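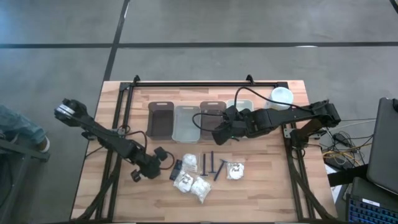 The sorting collection at our Prultton site closed in July with 1,869 accepted episodes. The target set under the Trirkell project was 3,000, and the remainder will be gathered once the revised task list has been approved. This post records how the work was organized and where our procedures changed along the way.

Each episode covers small household goods and a row of 4 bins. An operator guides both arms through the task, and every camera stream is stored with the joint positions. Item positions are varied between episodes – a model trained on one tidy layout will learn the layout and little else. 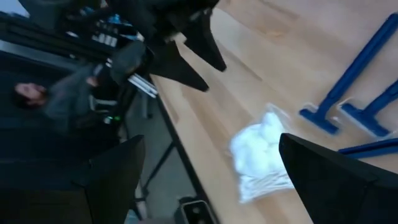

Wrist view, with cotton balls and razors on the table.

Soft packages required the most attention. Thin plastic folds under the fingers, and an operator's second attempt at a grasp is often more useful to the model than a clean first one. We therefore keep recoveries in the set and label them as such. Episodes are rejected only when a stream is missing or the instruction was not followed. 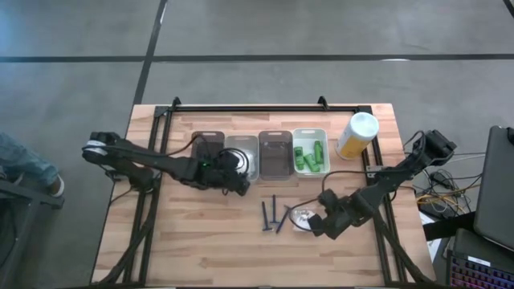

Olivares wrote in response to our last update that recoveries should be held in a separate set, as mixing them with clean episodes had made their own policy hesitate before every grasp. We have taken the point seriously. The labels allow either arrangement, and both will be tested before the next release.

Camera placement was the other matter under review. A low view along the tabletop shows the height of the fingers above the bins well, but it says little about what lies inside them.

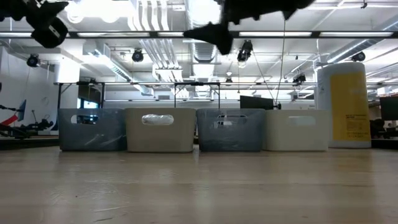 For that reason the low view is always paired with a higher one, and neither is released alone. The Gornov format, which we adopted in the spring, stores the two under a single clock. A check of the early files found 29 episodes in which the clocks had drifted – these have been withdrawn and will be recorded again.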